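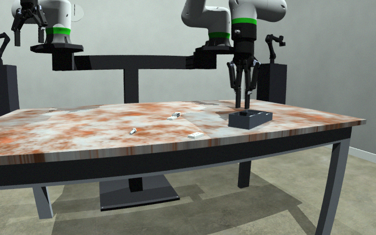 Keeping a rideshare or delivery car clean between shifts

A car that carries passengers or food for pay gets dirty faster than a family car, and in different places. The rear door sills, the back of the front seats and the boot floor take most of the wear. The notes below assume a home garage or driveway, a vacuum with a crevice tool and a bucket of lukewarm water.

Seats and belts

Vacuum before any liquid goes on. Run the crevice tool along the seam where the squab meets the backrest, then under the front seat rails. For cloth, mix 10 mL of neutral detergent per litre of water, apply with a damp microfibre and blot. Do not scrub in circles, as this lifts the pile.

Belts: pull the webbing fully out, clamp it at the guide with a bulldog clip and wipe lengthwise. Leave it extended until dry. No bleach or solvent on webbing, ever.

Food odour

Curry and fried food smells settle in the boot carpet and the cabin filter. Take out the carpet if it is a loose fit, sprinkle bicarb soda over it, leave overnight and vacuum. If the smell comes back when the fan is running, replace the filter. Spray deodorisers only add a second smell.

Insulated delivery bags should be wiped inside after each shift and stored unzipped. Doaa El Sherbiny, who delivers five nights a week, hangs hers upside down from a broom handle - the corners dry faster that way.

Spills in transit

Keep in the door pocket:
2 old hand towels
a roll of bin liners
a small spray bottle of plain water
nitrile gloves

Blot, bag the towel, and deal with the stain at home. Milk must be rinsed out the same day. Coffee can wait until morning.

Phone mount

Suction mounts fail mostly from a film on the glass. Clean both surfaces with isopropyl alcohol, let them dry, and press for 14 seconds. In January heat, take the mount down when the car is parked in the sun.

Floor mats

Rubber mats: hose, brush, stand on edge. Avoid silicone dressings, which make the mat slippery underfoot. Check that the driver's mat is clipped in before moving off.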